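Workshop notebook, August, 7:40 pm
Trials bike, rear suspension and clutch

Great session tonight. The rear linkage is back together and it moves like a new one! I'd been putting up with that notchy feel at the top of the stroke since the quarry round and blaming the shock, and the shock is fine. It was the lower needle bearing. Two of the rollers had flats on them and the grease behind the seal had gone to brown paste. Pressed in the Gunberg replacement, packed it properly, torqued the pivot bolt, and the wheel now drops under its own weight with the shock off.

Sag next. With me on the pegs in boots and helmet it came out well over where I like it, so I went 2 turns up on the preload collar and checked again. Better. I want to leave it there for a full practice before touching rebound, otherwise I'll be chasing my tail like I did in spring.

Clutch: drained the old oil (gray, a bit of glitter, nothing scary) and put in 468 ml of the Mimell light gearbox oil, measured in the syringe and not by eye this time. Bite point has moved out a little and it's so much cleaner! Floating turns in the yard on the pallets felt easy, and I could hold it against the front brake without that creeping drag. 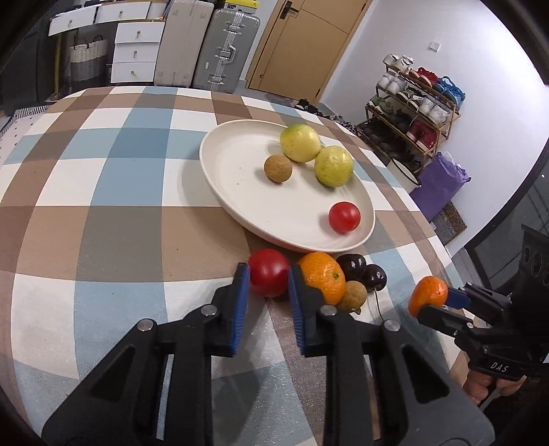

Vibeke Kragh: Check the bite again once it's hot. Mine felt perfect on that oil in the yard and then dragged all through section four at Tisel. A quarter turn on the adjuster fixed it.

Good call, will do. I'll carry the small wrench in my bumbag and do it after the first lap.

Tires. Rear is the old one flipped, front is new. Zsófia wants us all to try lower pressures on the wet rock steps, and she has cleaned the big one up to 20 times this summer, so I'm listening. Starting at 28 kPa rear and I'll work from there. Rim strip looked good, no weeping at the valve. 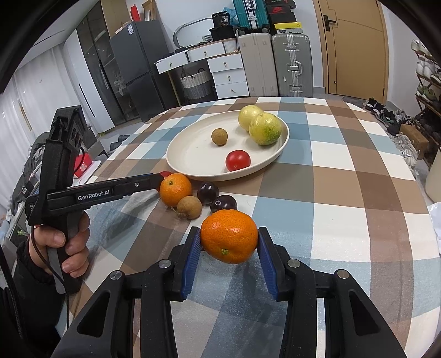

Mandarin in the gripper, checked cloth behind.

Still to do before the Snorradóttir round:
Front brake hose, rubbing on the fork guard again, needs a new clip
Spare clutch lever, drilled and taped
Ask Haiyan for the 11-tooth sprocket back
Grease the kickstart pivot

Really looking forward to riding this thing. Starting with the stream section, feet up, second gear.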